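To: Home Machines list
Date: 29/11/2025
Subject: Re: Re: Can any of them clear up after tea yet?

On 29/11/2025 a list member wrote:

> I've been lurking since June and I'd like to ask something basic. My
> mother can't stand for long at the sink any more, and she has
> arthritis in both hands. Every few weeks somebody in the family
> forwards a video of a robot folding shirts or laying a table, with
> the message "won't be long now!" Is it really not long? I don't
> need it to be clever. I'd settle for one that takes things off the
> table and puts them where they live. Would you spend money on
> anything this year, or next? And why are the demos always done
> with toys?
>
> Sorry if this gets asked every week.

It doesn't get asked every week, and I wish it did, because most of what we talk about on here is motors.

Short version: no, I wouldn't spend money this year, and I'd be surprised if I said anything different next year. Long version follows, put the kettle on.

I've been going along to the Gosto evenings for a while now. Gosto is the tabletop tidying project that a few of us from this list got mixed up in (the write-ups are in the archive if you search for the name, though be warned, the early ones are mostly arguments about cable ties). The whole thing is about one chore, and it's more or less your chore. There are things on a table. Some of them ought to be on a plate, or in a bowl, or on a tray. Please put them there. My niece could do it at two, with jam on her hands.

As for the toys, there are a few answers. They're light, they don't go off, and when a plastic pepper gets dropped you pick it up and carry on, whereas a real one is a bit sorry for itself by the tenth go. They're also a very decent stand-in for the awkward shapes in a real kitchen. Lettuce is a pig of a thing to hold, even in plastic, with all those leaves sticking out. A round fruit rolls off if you nudge it. The corn has husks that catch. So don't be put off by the toys, the toys are fair enough. What I'd be suspicious of is any demo with just one object in the middle of a bare table.

The work on the Gosto table, to give you an idea:
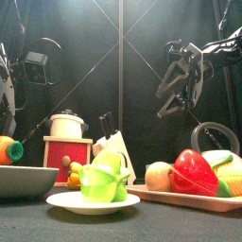
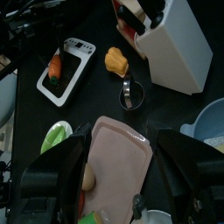

Anyway, what can they do? Picking up one thing of a sensible size and setting it down on something flat goes pretty well. On a good evening we'll get 16 goes out of 20 with no help from anyone, and people stop looking up from their biscuits, which I take as a compliment to the machine. But swap in an object it hasn't met and the numbers go off a cliff. Put two things close together and it may well try to take both. Move the lamp and you can get a completely different evening.

Then there's speed. I can clear our tea table, scrape the plates and have the dishwasher going in under 10 minutes, and that's with the radio on and not hurrying. A good run at Gosto might take up to 80 seconds for a single item. Multiply that by everything on your mum's table after a roast and she'll be having breakfast around it.

And that's all dry stuff, sat still, at a nice height. Your mum's chore has gravy in it. It has a glass with a bit of water left in the bottom, and a fork under a napkin, and a plate stacked on another plate that isn't quite the same size. Putting things "where they live" means cupboard doors, and I have strong feelings about cupboard doors, having watched an arm spend most of an evening failing to open one. A person gives the door a tug, feels it's stuck, and tugs it a bit differently without thinking. The arms I've seen are bad at the feeling part. They look, they go where they looked, and if the thing has shifted they close on air and carry it off very carefully to the plate.

The shop-floor side is a bit more cheerful. I did a stretch of packing at Borkov years ago, and I still hear from people there. They have a machine now that lifts boxes from one belt to another and it's good, it really does the job, all day long. But look at what's been done for it! The boxes are all one size, the floor's been levelled, there's a fence round it, and if a box arrives squashed a person gets called over. Mixed orders, the odd-shaped stuff in bags, are still done by hand. A kitchen is nothing but odd-shaped stuff in bags.

You'll also come across Rusinance, I expect, as they advertise to carers quite heavily. They do a pay-monthly thing where you put £4,000 down and go on a list for a home helper robot. I'm not saying they're crooks. I am saying I wrote and asked which chores it would do on the day it arrived, and got back a very pretty brochure and the word "roadmap" a lot. Please don't let your family talk your mum into a deposit. If you want a test for any of these firms, ask to see it clear a table that you laid, in one go, with no cuts in the film and no one off to the side with a controller. The Ogundipe lot did agree to that when a few of us asked at their open day, to their great credit, and it managed the cups and the spoons and then got stuck on a tea towel. I came away liking them a lot more than if they'd said no.

What I'd buy instead, with far less money: a perching stool for the sink, a trolley with decent wheels so she can move everything in one trip, and a slimline dishwasher if she hasn't got one (best household robot ever made, I will die on this hill). Lightweight plates help with sore hands too. My aunt swore she'd never have plastic and now she won't eat off anything else.

If you're anywhere near one of the Gosto evenings do come, and bring your mum if she fancies it. We could do with someone who'd tell us what actually gets left on a table. Drop me a line off-list and I'll send you the address and where to park, as the car park at the front is locked after six.

Oh, and whoever asked last time about the gripper pads, I haven't forgotten, I've just lost the bit of paper with the part number on it. Will post when it surfaces.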